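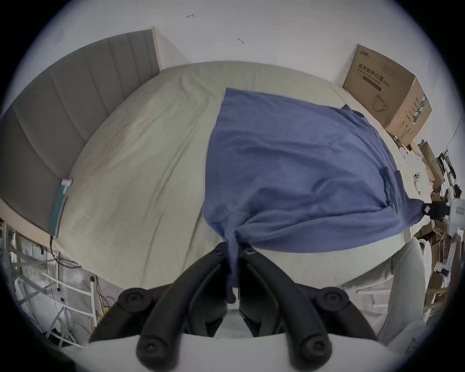 Blue shirt on the bed, front pocket towards the right.

Housekeeping > Clothes and linen > Folding on the bed

Reading time: 2 minutes

Print this page | E-mail this page

Folding on the bed: gallery notes
Raed Yammine, March 2, 2018

The bed is the largest flat surface in most flats and the one most often used for folding. These notes cover the surface, the shirt and the order of work. They belong with the Wurley linen pages and use the same terms: hem, placket, yoke, cuff. Ironing is dealt with separately.

Surface

The fitted sheet is a pale sage-beige with light wrinkles. Pull it tight at the corners before laying anything down, as folds in the sheet transfer to thin cotton under hand pressure. A plain sheet in a light shade also shows up a dark shirt clearly, so a turned-under sleeve is easier to find. Duvet and pillows should be off the bed.

The grey upholstered headboard has vertical channels. Channels of this kind collect lint, and a brush attachment run along each groove once a month keeps it off clean clothes. Work at least a forearm's length away from it.

Shirt

Muted denim blue, with a patch pocket and soft diagonal creases. One corner goes past the edge of the mattress. Bring it back in before making the first fold, or the weight of the overhang will draw the cloth out of line.

The patch pocket shows as a faint rectangle with slightly darker seams. Empty any pocket first, then press it flat with the palm from the closed end to the open one. A pocket left puckered gives a ridge through every layer above it.

Lifting and squaring

Cloth pinched at one point gathers into a twist. For squaring up, take the shirt at 2 points on the same seam, raise it clear of the sheet and lower it hem first. Smooth from the centre outwards. Do not drag it across the sheet.

Fold width

Fold to the width of the shelf less a finger on each side. The Pleltetti drawer insert takes a narrower fold than an open shelf, so measure it before starting a pile. Heavy shirts go at the bottom.

Other items on the bed

Books, tablet cases and cables should be moved to a side table before a full load is sorted. A cable hanging over the side of the mattress catches on sleeves.

Revised sheet sizes will be added in June.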